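The Certificate on the Wall
What happens to a small documentary before a small public may see it

Monday, May 26, 2025

The cinema Zenano in Dradurero has one screen and a lobby so narrow that people who are waiting for the next film must stand sideways to let out the people who have seen the last one. On the wall beside the ticket window there is a glass case, and in the glass case hangs the classification certificate of the film which is playing that evening. The law requires it. In seven years of going there I had never read one of these certificates to the end.

I began to read them in March, when the case was empty. The film announced for that week was Dreltelau, a documentary about a dam and the valley it covered. The posters were up, and tickets had been sold. Across the posters somebody had put a strip of paper with the words "Postponed, certificate pending."

Pending is a quiet word. It does not say that a film is banned, and in this case the film was not banned. It had been submitted by its distributor, Eyvindsson, a company with a small office above a pharmacy, and the classification office had received it and given it a number. After this it waited.

The regulation gives the office 15 working days to decide. I found the text of it in the public library, in a binder, and I copied the paragraph by hand. The 15 days start from the moment when the submission is "complete," and it is the office that decides when a submission is complete. If the office asks a question, the days stop. When the question is answered, they start again from the first day, not from the day on which they were stopped. For Dreltelau the office asked four questions, each one in a separate letter.

The first letter asked for a list of the music. The second asked for a dialogue transcript in two copies, although one copy had been sent already. The third asked who owned the archive material, and the fourth asked to which passage on page 31 of the transcript a certain photograph belonged. I have seen all four letters. They are polite. There is no sentence in them that one could be angry with, and I think that this is why it is so difficult to write about them.

Most people, when they hear the word censorship, think of scissors. In the old days this was correct. The national register, which anybody may consult on request, goes back to the time when cuts were measured in meters of film, and a clerk wrote down in ink what was removed: a kiss, a curse, a policeman falling down a staircase. The register has today 1,893 titles in it. I spent two afternoons with the older volumes, and I must admit that I enjoyed them. The clerks had good handwriting and some of them, I suspect, liked the cinema very much. One of them described a forbidden dance with so much detail that the reader of the register knows more of it than the audience ever did.

In the recent volumes there are almost no cuts. There is a column for the age category and a column for remarks, and the remarks column is mostly white. A person who studies only the register would conclude that we have become a very relaxed country. But a film which is withdrawn by its own distributor before the decision is not entered in the register. It leaves no line at all. 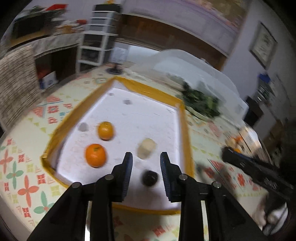
It would be easier to be refused, one projectionist told me, because a refusal has a date and a signature on it, and you can take it to a judge, but with a delay you only stand there with your keys.

I asked the classification office for a conversation and received, after some time, a written reply of one page. The office states that it treats all submissions equally and that the length of the subject matter may require a longer examination. I have read this sentence many times. A subject matter does not have a length, a film has one, and Dreltelau lasts one hour and a little more. Perhaps it was a mistake in typing. The reply also says that the fee is the same for all applicants. This is true. The fee is the same for a studio film that will run in every shopping center as it is for a documentary that will be shown on a few evenings in Dradurero to people who knew the valley.

For a company like Eyvindsson, the fee is not even the greatest problem. The cinema must be booked before the certificate is given, otherwise there is no date to write in the application form (field 6, "intended first exhibition"). If the date passes, the form is no longer valid and a new one must be filled in. With the new form comes a new fee. The company paid twice for Dreltelau. It also paid the Zenano for the lost evenings, because the contract said so and because the Zenano has to heat its hall like everybody else.
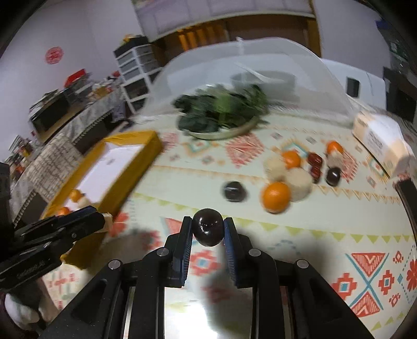

A dark, glossy fruit held between the ribbed finger tips of a gripper.

There are other ways to show a film, of course. A screening for members of a club does not need a certificate if the club has been registered for one year and if no ticket is sold at the door. Several distributors have used this way. But the newspapers do not review a club screening and schools may not attend, and for a documentary on local history the schools are half of the public.

I have also heard the opinion that all of this is without importance, as anybody can put a film on the internet. I do not share it. A film about a valley wants to be seen by the neighbors in one room, where they can disagree in the lobby afterwards. I have been in that lobby. The disagreement there was often better than the film.

In the end the office asked for one change. It was a matter of 10 seconds, an aerial view of the dam wall, which the office considered to be a "protected installation." The same view is on a postcard that is sold at the train station. The distributor replaced the seconds with a black screen and did not protest, and the director agreed to this with one condition, that the sound should continue. So one hears the water.

The certificate was issued with the category "suitable for all ages." The Zenano hung it in the glass case and took away the strips of paper from the posters, not very carefully, so that on two of them a part of the title went away too. I bought my ticket on the first evening and arrived early. A woman in front of me was reading the certificate with her glasses pushed up on her forehead. She read the remarks column, where there was nothing, and then she asked at the window if the film had already begun.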